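January 18, 2023

Five days left on the Vuvura trial and I still haven't written the recommendation, so tonight I'm putting down what I think while it's fresh.

Got in before eight. The licence dongle for the Lorkeris software wasn't recognised again and I had to restart the control box twice. Same as last week. I logged it with their support desk and got ticket 182 and an automatic reply. Yanti Saragih rang back from Vuvura after lunch, and to be fair to her she knew the problem straight away and emailed a patch. She also admitted the manual is a version behind, which explains why page 27 talks about a menu I've never found.

The kit is two arms, the blue fingers, the brackets and the software, on a monthly plan. Setup took me most of a day by myself. The brochure says a morning. The brackets are decent metal and I have no complaint about them, but the cable clips are rubbish and I've gone back to my own.

Spent the rest of the day on the drinks task, three coloured cups along the back of the table and the bottle in the right arm.

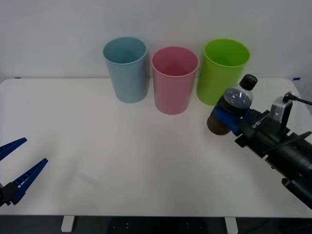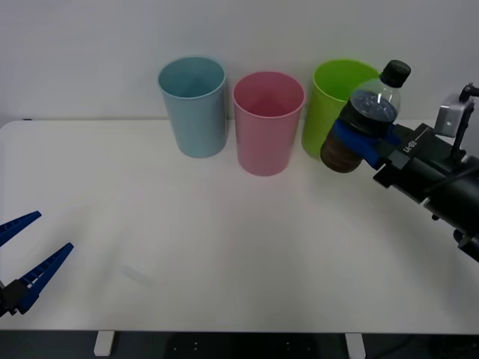 I like the fingers more than I expected to. Our old Gimunex pair were flat and hard, and I never trusted them with anything round. The Vuvura ones come off with a single hex key and a spare set is included in the plan. If we bought the arms outright I'd want it in writing that the spares stay at the same price, as the quote only covers the first year.

What bothers me is the teaching screen. Every saved position gets a number and you can't rename it, so by mid-afternoon I was scrolling through a list up to 407 trying to remember which one was the green cup. I asked Yanti about this and she said naming is coming in the next release. She didn't have a date. I told her that would be in my report and she said fair enough.

The other quote, from Voß, came through at four. It's dearer and it's for one arm only, but it includes two days of on-site training, and with the new starter coming I think that's worth something. I haven't seen their software yet. They've offered a video call and I'll take it before I send anything upstairs.

At the moment I'm leaning towards extending Vuvura by a month, not buying. That gives them time to fix the dongle business properly and gives me time to try the left arm on the lids, which I've barely started.

Home late. Forgot the milk. Need to take the other hex keys in tomorrow and ask accounts what the cancellation notice is on the trial.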